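Jeans, Gaskets and the Half-Full Drum: A Conversation With Araceli Arroyo

By Ihor Dmytriv
Nov 27, 2018

Araceli Arroyo has run the service bench at Gutlow, a repair shop for household laundry equipment, for 16 years. Before that she assembled door units for a contract manufacturer. She also teaches the evening maintenance course at the Kravets trade center, where the current group finishes in March. We met at the shop to talk about front-loading washers and the clothes that give them the most trouble. Denim came up early and stayed for most of the conversation.

"Denim is a heavy fabric that starts heavy and then takes on water," she said. "Owners tend to judge a load by how much space it fills in the drum. The machine responds to mass and to where the mass sits."

A front loader lifts the clothes with ribs or paddles inside the drum and lets them fall. With a mixed load of shirts and towels, the pieces separate and spread along the drum wall before the spin. A single pair of jeans can't spread. It folds into a lump, stays on one side, and the control detects the imbalance. The machine then slows down, tumbles, and tries again.

"Most controls will try several times, and then they either spin at a reduced speed or stop with a fault," Arroyo said. "The customer reports that the cycle took too long, or that the jeans came out dripping. We test the drain pump and the suspension, and both are fine. The load was one pair of jeans."

The Gutlow bench logged 124 calls over the past year in which the complaint was poor spinning. Of those, 107 closed with no part replaced. Arroyo keeps the log on paper, with a column for what was in the drum at the time of the fault. Jeans, bath mats and single blankets fill most of that column.

Her usual advice is to wash two or three pairs together, or one pair with a few dark T-shirts. She doesn't recommend balancing jeans with a towel, as the lint transfers and shows on dark cotton.

I asked about spin speed. She runs denim at 400 revolutions per minute when the fabric is new and the owner wants to avoid set creases, and at the machine's medium setting once the jeans have been washed several times. The low setting leaves more water in the waistband and the pocket bags, and the drying time goes up accordingly.

"The waistband is the last part to dry," she said. "There are several layers of cloth there, plus the belt loops, plus the patch if there is one. If you fold the jeans when the legs feel dry, you are putting a damp waistband in a drawer."

The patch is a subject of its own. Some are leather, some are pressed paper made to look like leather, and some are synthetic. Arroyo treats them all the same way: cold or cool water, jeans inside out, no tumble drying. Leather stiffens and shrinks in heat. Paper patches crack at the stitching. A patch on the outside of the load also rubs against the drum and, on a thick load, against the door glass.

"Inside out fixes most of that," she said. "It also keeps the rivets and the zipper pull off the glass."

The glass led us to the door, where most of her own training was done. She described the bowl shape of the window as a working part of the machine: it projects into the opening and pushes clothes back toward the drum so that they don't collect in the fold of the gasket. When an owner forces the door shut on an overfilled load, cloth gets trapped between the glass and the rubber. The result may be a leak on that cycle and a torn gasket some months later.

Parveen Ghauri, who handles parts at Gutlow, joined us at this point with two gaskets from the return shelf. One had a clean cut on the lower lip. The other was black with residue in the fold. Ghauri put the first down to a zipper and the second to liquid detergent used at double the dose.

"People wipe the front of the rubber," Ghauri said. "You have to pull the lip toward you and wipe behind it. Coins, hair ties and gravel end up there, all of it out of pants pockets."

Both of them want the door left open between loads. Arroyo's rule is a full opening until the gasket is dry to the touch, then a gap the width of a hand. In a household with small children or pets she closes it once the rubber has been wiped. She has replaced a few hinges over the years, nearly always on machines where someone had leaned on the open door while unloading, or hung wet clothes over it.

"The hinge carries the door. It isn't designed for the door and a person," she said. Her preference is to set the basket on the floor directly under the opening and pull the clothes down into it. A basket with perforated sides lets air through if the load has to wait, though she would still hang denim within the hour.

She gave her own unloading sequence in some detail. Take out the small items first. Turn the drum by hand one full revolution and look again, as socks hold to the upper wall after a fast spin. Take the jeans out last, by the waistband, and shake them once before they go in the basket. Then check the gasket fold with two fingers.
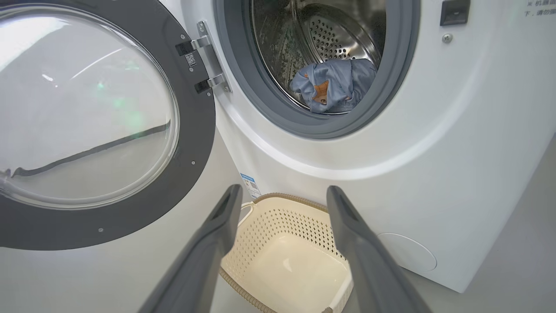

How often should the drain filter be cleaned in a home that washes a lot of denim?

"Once a month," Arroyo said. "Put a shallow tray and an old towel down first, open the cover, and let the water out slowly before you unscrew the filter all the way. Denim sheds a good deal of blue lint for the first several washes, and it packs together with whatever came out of the pockets. If the washer drains slowly before the month is up, clean it then."

She is less strict about detergent brands. The shop has tested Grakex and Jeltora liquids on the same bench machine and found no difference in residue at the dose marked on the cap. At twice the dose, both left a film on the inner lip of the gasket. Fabric softener she leaves out for denim entirely.

Lesia Sydorenko, a former student of Arroyo's who now does house calls for the shop, had sent in a question for the interview: whether jeans should be soaked before the first wash to hold the dye. Arroyo doesn't bother. She washes new pairs alone with other dark items, cold, and expects some color in the water.

"Then hang them by the hems," she said. "The weight of the waistband pulls the legs straight, and you can skip the iron."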